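Home | Courses | Screen and Society | Week 6 | Readings | Contact

Screen Careers, Week 6
How an actor moves from one film industry to another
Notes by Nana Laryea, updated 2018-04-30

In the last lecture we spoke about studios. Today we speak about the actor, and about what happens when an actor who is known in one country begins to work in a second one. Please read these notes before the seminar and bring your copy of the Essien chapter.

1. The case we will use

Our case is Akosua Essien, who began in television and later became known in film. I chose her career for two reasons. It is well documented, and she has written about it herself, so we can compare her own version with the version of the press.

Essien was 18 when she signed her first contract, with a small agency called Odoi. The agency did not have film clients at that time. It supplied faces for store catalogs and for calendars, and her first paid work was a catalog for winter coats. In her chapter she says that she learned there how to stand still, and that later directors had to teach her the opposite.

After that came the television serial Plostton. She had a small part in the first season, the younger sister of the lawyer, and by the third season the sister had her own story. Students often ask me if the writers planned this. From the interviews we have, I think they did not. The audience wrote letters, and the producers read them.

2. The change of country

The move came with the film Drallaretti. It was a co-production, shot in two languages, and Essien spoke only one of them well. She learned her lines in the second language by sound, with a coach, and she understood the full meaning only when she read the subtitles. Please keep this in mind when we watch the scene at the train station. Her pauses are a little longer than those of the other actors, and critics praised them as a sign of sadness.

Here we meet the first important term of this week, the persona. The persona is the public idea of an actor. It is made of the roles, but also of interviews, posters, clothes, rumors and the voice. When an actor changes country, some of these parts travel and some stay at home. Essien's comedy did not travel. In her first country she was known as a funny actress, and in the second she played widows.

The second term is typecasting. We say that an actor is typecast when she is offered the same kind of role again and again. It is easy to describe this only as a loss. For a newcomer it can also be a way to stay employed, and Essien writes about it in quite a practical way: she had rent to pay, and the widows paid it.
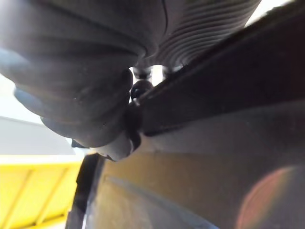
Detail with ribbed section and fitting, close view.

3. Who decides?

In the seminar we will discuss how much choice an actor has. Let us separate the people who take part in the decision:

– the agent, who sends the scripts or does not send them
– the casting director, who makes the short list
– the producer, who thinks about money and about foreign sales
– the director, who often has the last word but not always
– the actor, who can say no if she can afford it

With Essien we can follow this in one example. After Drallaretti she was offered a comedy called Stisero. Her agent advised against it. The fee was low, and the agent was afraid that the public would be confused. She accepted the part anyway and waited until September for the shooting to begin, without other work in between. The film opened in only 3 theaters. Her agent called it a mistake, and in the chapter she calls it the best month of her life. Both of these opinions can be correct, and I will not ask you to choose between them in the exam.

4. Numbers, and how to read them

You will find in the reader a page about ticket sales. Stisero sold 2,780 tickets in its first week. When a magazine printed the number as 2,000, other magazines copied it, and so the smaller number is now in most of the articles. I mention it because two essays last year built a whole argument on the wrong number. Please go back to the earliest source you can find, and write in a footnote where you found it.

Be careful also with the word "flop." A film that sells few tickets in theaters may be shown on television for many years. This happened with Stisero, and younger viewers know Essien mainly from it. Her persona today is again closer to comedy, so you may say that it came back to her by a side road.

5. For the seminar

Read the Essien chapter until the end of the part about the coach. You can skip the pages on the catalog years if you are short of time, but they are pleasant to read.

Watch the train station scene twice, the second time without sound. Write down what you notice in her hands and shoulders.

Prepare short answers to these points, half a page in total:

Which parts of Essien's persona were known before she spoke one line in the new country?
Was she typecast by the industry, by the press, or by the audience? Give one source.
Choose another actor who changed country. It can be an actor from any period, but please not one we had in Week 4.

Written answers go in the box next to my office door before the seminar begins. I also accept handwriting if it is clear. Next week we continue with voice and dubbing, and we will need the same chapter again, so do not return it to the library yet.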